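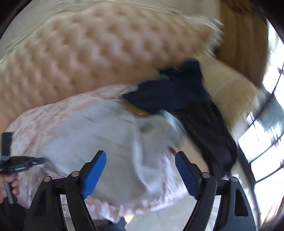 Issue 94, page 20

THE CLOTHES THAT LIVE ON THE FURNITURE

Every few months somebody sells us a new cure for the clothes pile. You know the one. A navy thing gets thrown down, crumpled, on top of a gray thing, a black one slides off to the side, and a bit of mustard yellow pokes out from underneath. By February it has usually been there long enough to count as furniture.

I have tried most of the cures, and I don't think much of them. What follows is what held up in my house and what didn't. Yours may differ, and if you live with someone tidy you can skip the whole page.

The "touch it once" rule

This one says you should never put a garment down, only away. Fine, if everything you take off is either clean or dirty. Most of what ends up in a pile is neither. It's the sweater you wore for two hours. I'm not hanging that back among the clean shirts and I'm not washing it either, and the rule has no answer for me. I gave it a fair try and ended up washing twice as much, which wore out a good cardigan.

What does work is giving half-worn clothes a place of their own. Hooks on the back of a door are best. A chair is worst, but it beats a bed, because the pile on a bed has to be moved every night and it never gets any smaller for being moved.

Racks, ladders and valets

The Flekholm ladder rack looks very nice in the store. At home it held four items before the fifth hid the first, and the rungs left a ridge across the knees of my trousers. The Tristar over-door hooks are ugly and I like them much better. Check the thickness of your door before you buy any over-door hook, though. Mine scraped the paint until I stuck a strip of felt inside the bend.

I'd put no money at all into a clothes valet. It's a chair that you can't sit on.

Sorting a pile that's already there

Ignore anyone who tells you to tip everything onto the floor and start fresh. You'll get tired halfway and have two piles.

Take from the top. Pick up one thing, shake it out, look at the collar and the underarms in good light, and decide. Wash, hook, or closet. The big flat items at the bottom come last – they make a handy surface to fold on while you work, and they keep lint off a light bedspread.

Keep the darks off anything pale if they're new. Black and navy are the ones I worry about, and a slightly damp new garment left overnight on a pink or white print can leave a shadow that takes several washes to shift. To test, rub an inside seam hard with a wet white rag. If the rag picks up color, wash the thing by itself and don't leave it lying around on the good covers.

Getting creases out of knits and sweats without the iron

The steamy bathroom trick is oversold. It will relax a light shirt a little. On a heavy fold it does nothing I can see, and you've heated a lot of water. A damp hand towel pressed flat along the fold for ten minutes, then the garment hung by its widest part, does more. Wrinkle spray from a bottle (I used the Sivia one for a while) seems to me to be mostly water with perfume in it. A plain spray bottle from the tap gave me the same result.

Tufted headboards and sofa backs

Clothes heaped against a tufted back shed into it. Every dimple is a little lint cup, and on beige you see all of it sooner or later. A sticky roller skates right over the hollows and cleans only the bulges, whatever the package claims.

Use a soft, dry paintbrush, an inch wide or so. Work around each button and flick toward you, with the vacuum nozzle held close in the other hand. Start at the top row and go down. Go easy on the buttons themselves, as the thread is often the weakest part. Along shiny trim use a dry cloth only, until you know what the finish is. Polish creeps onto the fabric and leaves a dark line that is much harder to get rid of than the dust was.

If you want to spot clean, read the tag first and try it low down at the back. Manju Rathore wrote in to recommend baking soda left on overnight. I tried it. It did help with a stale smell, but I was still getting powder out of the dimples more than 20 days later, so I can't recommend it for anything buttoned. On a flat cushion, go ahead.

Baskets

People ask whether a lidded basket helps. In my experience a lid just means the clothes go on top of the lid. The Bansal open one is all right, a bit shallow. Whatever you buy, put it where the clothes already land – if they come off beside the bed, a basket in the hall closet will stay empty and look lovely.

Next issue: moth balls, cedar blocks, and whether either one bothers a moth.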